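The pose drift is back. I spent most of last week on it and I want to write down what I know before I forget.

We track each hand-held gripper from the marker cube on it. The tracker, which we call Nuroncombe, picks the face it sees best and works out the pose from that one. When the best face changes, the pose jumps. It's a small jump, but the planner takes it as real motion and smooths it into a little hook in the path.

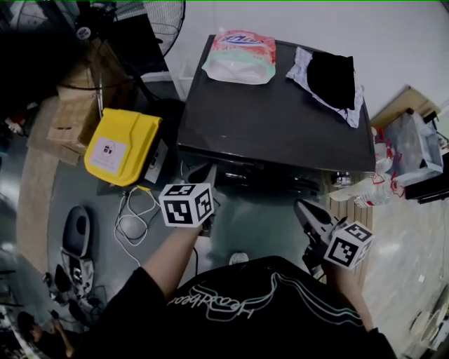
Emiliano Sandoval thought it was the cube calibration, so I redid it. The jump got smaller and didn't go away. Then I changed the solver to use every visible face at once, weighted by how square each one is to the camera. On a log of 3000 frames the old code jumped 8 times. The new code jumped 2 times, and both were in spots where only one face was in view.

The cost is time. The solve now takes 6 ms, and Sugden, our logging tool, doesn't like that. It drops the late poses and says nothing. I've added a warning.

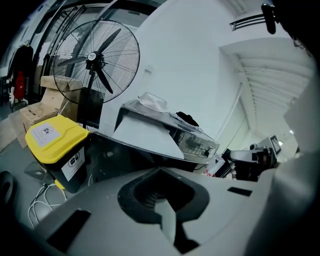 Page 2

Menaka Miah asked why I don't just filter the output. I tried that in October. A filter heavy enough to hide the jump also makes quick wrist turns look slow, and the policy learns the slow turns.

Next I want to hold the last good pose for a frame when we're down to one face. The branch is up if anyone on the team wants to run it on their own logs.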